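Lirlow House resident rooms and clothing project
Progress report to the Wuisan Fund
July 2022

Second report under the grant. Sorry it is a week over, we had the move on the second floor and everything else slid.

Where we are

Rooms on the first floor are done. Second floor is part done, see below. The clothing store is open and being used, mostly evenings. The laundry side is the weak spot and I will come to that.

You will remember the original plan was fitted wardrobes in every bedroom. We dropped that after the first report with your agreement (email from Yanti, spring) and went over to open rails. Cheaper, quicker, and the residents can see what they own. A lot of people arrive here with one bag and the closets we inherited were deep dark things where clothes went in and stayed in. Three of the old ones had damp at the back. All of those are out now and gone to the dump.

Rails

We tried two kinds. The Grasix rail went into the first four rooms. The other was a lighter one from a store in town, and we stopped buying those when the feet would not sit flat on the older floors. Remaining rooms all get the first kind. Assembly takes one person and a lot of patience, or two people and less. Syahrul has done most of them and has written out his own instructions, as the leaflet in the box is no help with the corner brackets.

Placing them was harder than we budgeted for. These are narrow rooms. Bed, radiator, cabinet, door, and the rail has to go somewhere in among that without blocking the window or the heat. In most rooms it has ended up close alongside the bed. Residents have been asked before we fix the position and two asked for it to be moved afterward, which we did.

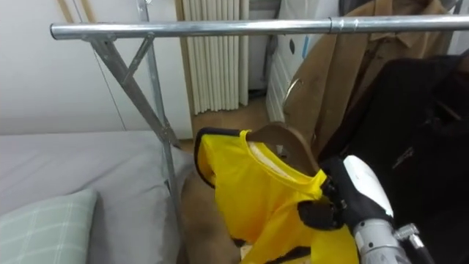
Report and room notes: Kaja Lapiņa, Lirlow House
Figures checked by Nhi Cao

Wooden hangers, since you asked at the last call. We did go with them. The wire ones that came donated were leaving points in the shoulders of knit tops and bending under coats. A yellow short-sleeved shirt on a brown wooden one keeps its shape fine, so does anything with a collar. We got a box of 66 to start with, they were gone inside a fortnight and we have asked for more. Please do not count hangers against the furniture line, they are under sundries.

Bedding has been swapped in the finished rooms. Plain light grey sheets throughout so that anything from the laundry goes back on any bed. Pillowcases we left to people's own choice and there is a fair bit of plaid about, green mostly. Works well. Residents have said the rooms look less like a hostel.

Walls white again on the first floor. Second floor has had one coat and needs another in the corner rooms. The radiators were cleaned down between the columns, horrible job, thanks to Dougal Skinner for giving up most of a weekend to it. Cabinets were kept where sound. A few handles need replacing, on order.

Clothing store

Run from the old office by the back stairs. Sorted by size now and no longer by type, which is what residents asked for in the survey. Summer things are moving fast, short sleeves especialy. We have far too many suits. If any of your other projects can use men's suits please put them in touch with Nhi.

Fluradstead took over the sorting shifts in the spring and have been reliable. They would like to carry on past the end of the grant and we are talking about what that looks like.

Money

Furniture line: $1,000 left, all of it commited to the second floor.
Laundry line: untouched. Overspend on paint of around $1,000, covered from the hall hire income, so no request to you on that.
Receipts are with Nhi and can be sent as scans whenever you want them.

Problems

Laundry. The second washer has not been bought. The plumber's quote covers the machine connection but not the drain, and the drain is the expensive part. Until that is settled one machine is doing the whole house and people are drying things on the rails in their rooms. Not what the rails are for and not great for the walls. Have asked everyone to use the yard line when the weather is ok. Some do.

Cables. Older rooms have wiring clipped down the wall in odd places and we have had to set rails so that nothing rubs or pulls on it. Electrician is booked to look at the worst ones.

Storage for winter coats. We have no answer yet. Rails fill up quickly with everyday stuff and coats need somewhere else by October.

Next

Finish second coat, corner rooms
Rails into remaining second floor rooms
Second quote for the drain
Cabinet handles
Coats, see above
Short resident survey, same questions as last time so that they can be compared

Would be good to have a decision on whether part of the laundry line can go toward the drain work. Yanti Chong has the quote already. If the answer is no we need to know soon so the plumber can be told.

Visit: you are welcome any time but afternoons are best, mornings the stairs are full of laundry bags

K.L.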